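Kurnex Inbox

One shared inbox for the messages your customers send you, from your website, by email and by text message.

Starter plan: up to 3 team members, 515 conversations each month
Team plan: up to 21 team members, no limit on conversations
Free trial, no credit card asked 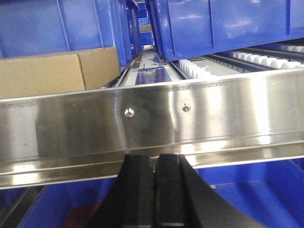
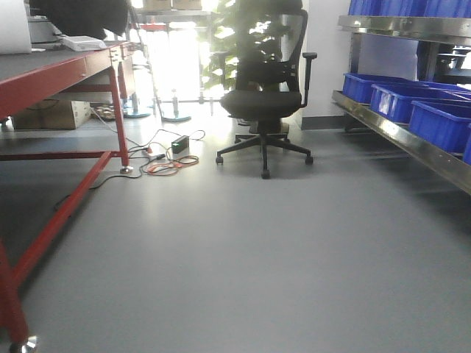
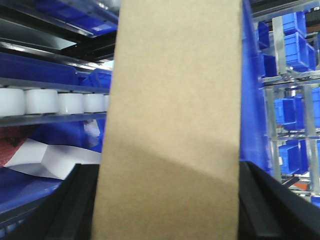 What is Kurnex Inbox?

Many small companies answer their customers from four or five different places. There is a mailbox for orders, another one for complaints, a phone for text messages, and a chat window which only one colleague knows how to open. Kurnex Inbox brings all these messages into a single list. Each conversation has one owner, so two people do not write to the same customer with two different answers.

The product was started by Timothée Cordier when he worked in the support team of a parts dealer. Today it is used by over 1708 teams, and most of them have fewer than ten people.

Assign and hand over

You can assign a conversation by hand or let a rule do it. A rule can look at the language of the message, the address it was sent to, or a word in the subject. When you hand over a conversation, your internal notes go with it. The customer does not see the notes and does not receive any message about the change.

Saved replies

Write an answer once and use it again with a short code. Saved replies can contain the name of the customer, the order number and the name of the person who answers. On the Team plan, replies can be kept in several languages under the same code. Kurnex Inbox chooses the language of the last message received, and you can change it before you send.

Working hours

Set the hours for each team member separately. If a message arrives outside of these hours, the customer gets an automatic note with the time when you are back. The note is sent one time per conversation and not again for each new message. Public holidays must be added by hand for the moment. We are working on a calendar import and we hope to have it ready in March.

Connections

Kurnex Inbox connects with the Kostbridge order system and the Bodthorpe address book. With Kostbridge, the last orders of the customer are shown at the right side of the conversation. With Bodthorpe, new contacts are saved in both places, but deleted contacts are only deleted in the place where you delete them. Please keep this in mind when a customer asks you to remove their data.

What our customers say

"We moved everything in one afternoon. The import of old emails took longer than I expected, but nothing was missing. Now I can see in the morning what is still open from yesterday." Conceição Nogueira, customer service, Cifuentes

Technical information

Browsers: current versions of Chrome, Firefox, Safari and Edge
Mobile: Android and iOS, notifications included
Attachments: up to 60 MB per message
Export: CSV or JSON, available on all plans
Interface languages: English, French, Spanish, Portuguese, German

Changing from another tool

You can import your contacts from a CSV file. Old emails are imported directly from your mailbox, if it supports IMAP. Chat histories can be imported only on the Team plan, and you need to send us a sample of the file first so we can check the format. Tags are kept, colors of tags are not.

Start free trial
Compare plans
Write to our support team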